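Search the archive
Go

Carnden Workshop list
Subject: Re: foam pads for the hand-held gripper

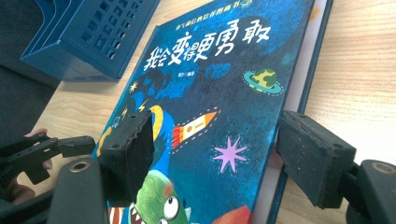

Hi all,

Big thanks to everybody who answered my question about pads! I went with thick black foam on both sides and I'm really happy with how it handles books now. Hardcovers were my nightmare all through November (the bare plastic just skated off the boards), and foam was the cheapest thing anyone suggested.

Kenji Fitzsimmons wrote:
> Before you print another set of fingers, try softer pads. I'd go
> thick and let the foam do the work. Have you measured how far
> yours opens? On my Prerach build I lost 10 mm of travel to the
> padding and had to redo the linkage.
> Also, what are you cutting with? Scissors chew the edges.

Kenji, you were right about the travel. I had 49 mm to spare with bare fingers and I'm down to 40 with the pads on, so I lost 9, and the linkage can stay as it is. Hooray!

As for cutting, guilty. The edges are rough and one of them looks a bit torn, but it's the flat face that does the gripping, so I'm leaving this pair on until they wear out. Next time I'll use a fresh blade and a metal ruler. Does anybody know if the hot wire cutter in the Halás room is OK for this kind of foam? I don't want to stink the place out.

What I'm itching to do next is the wrist mount, so the same pads can go on the Fomolis arm at home and I can stop doing all the picking by hand (fun as it is!). The screw holes on the housing line up with nothing on the arm, so there's an adapter plate to draw. If someone has already made one, please send me the file, even a half-finished one. I'm also open to better ideas for glue. Double-sided tape lets me swap pads fast but I don't trust it with a heavy book.

I'll be at the big bench after 6 pm most evenings if you want to come and squeeze things with it.

Message 1726 in archive | Contact the list owner | © Carnden Workshop | Back to top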